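Last updated: 2nd April
Posted by Nadja Hubmann, Traveler Support

Ticket: Mahawong city guide, offline maps and ferry times not loading
Product: Lirden Travel Guides, phone app
Reported by: Silvana Furtado
Status: Closed, with one item passed to the content team

Original report

I bought the Mahawong guide before my trip and downloaded it at home over wifi. It said the download was complete. When I got to the airport and switched off mobile data, the map opened as gray squares. I could see the list of places to visit but tapping any of them gave "Content not available offline." The ferry page for the Worno crossing was blank apart from the title. I have removed the app and put it back twice. I need the map to work without data because roaming is expensive there. Phone has plenty of space, more than 400 MB free.

First reply (Khải Bạch)

Thanks for the report. Please go to Settings, then Downloads, and tell me what it says next to Mahawong. There should be a size and a version number. Please also tell me if "Text only" is switched on.

Silvana's answer

It says 51 MB, version 107. Text only is off. I didn't know there was a setting for that.

Second reply (Khải Bạch)

The full Mahawong guide with maps and photos is much bigger than 51 MB, so the map part never reached your phone. The app marked the download complete when the text finished. I can get the same result on a test phone if I lock the screen while the guide is downloading.

Steps to try, on wifi:

1. Open Settings, Downloads, Mahawong and tap Delete. Do not remove the whole app. Removing the app also clears your saved hotels and walking routes.
2. Close the app fully.
3. Check that your phone has at least 1000 MB free. The app unpacks the map before it deletes the packed copy, so it needs the extra room for a few minutes.
4. Open the app and download Mahawong again. Keep the screen on until the map bar reaches the end. There are two bars, text first and map second.
5. Switch on airplane mode and open the map. Zoom in on the old harbor until street names show.

Silvana's answer

I only had 400 MB so I had to clear out some videos first. The second bar stopped a little past halfway and then said "Paused." Nothing I tap makes it start again. I am on the hotel wifi now, which asks you to log in through a web page.

Third reply (Oanh Cù, taking over from Khải)

Hotel networks with a login page often drop the connection after a set time, and the app does not show the login page again when that happens. It just says Paused. Open your phone's browser, go to any page and see if the hotel login comes up. Log in there, go back to the app, and press and hold the Paused label. A menu should appear with Resume on it.

If the menu is not there, you have the older download screen. In that case delete the Mahawong download and start over right after logging in to the wifi.
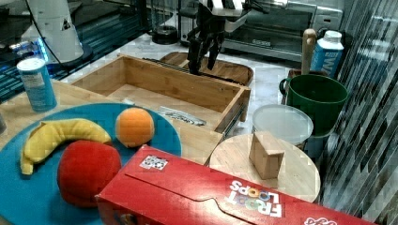 Do I have to buy the guide again if I delete the download?

Your purchase is tied to your Lirden account, so the guide stays in your list and you can download it as many times as you need.

Silvana's answer

Press and hold worked. The map finished and I can see the streets in airplane mode. Places to visit open too, with photos. The Worno ferry page is still blank.

Fourth reply (Oanh Cù)

Good to hear about the map. I checked the ferry page on three phones and it is blank on all of them, online and offline, so this one is on our side. The timetable comes from Allus, who supply the boat and bus times for several of our guides. Their file for Worno changed layout and our page can't read it. I have sent it to Thịnh Hà on the content team.

Until it is fixed, please use the printed timetable at the ferry office on the harbor front. The crossing times in the "Day trips" chapter of the guide are from last season and should not be used for planning.

Internal note (Thịnh Hà)

Confirmed. The new Allus file puts weekday and weekend sailings in one table and adds a column for the small boat that only runs from May. Our page expects two tables. I can load the times by hand for now. A proper fix needs a change to the import and will go out with the next guide version. Bus pages for Mahawong use a separate file and look fine.

Also removed the old crossing times from "Day trips" and put in a link to the ferry page.

Fifth reply (Oanh Cù)

The Worno times have been added. Pull down on the ferry page while you are on wifi to refresh it, then check it again in airplane mode. You don't need to download the whole guide again.

Silvana's answer

Times are showing now, thank you. I went over to Worno with the office timetable in the end and the two match, except that the guide still has the ticket window on the wrong side of the pier. It's next to the bus stop, not by the fish market.

Closing note (Nadja Hubmann)

Map and download problem solved by the customer with the steps above. Download screen showing "complete" too early is logged as a separate bug, with Khải's test attached. Ticket window location passed to Thịnh for correction. If the Paused message comes back for other customers on hotel wifi, send them Oanh's browser step first, before asking them to delete anything.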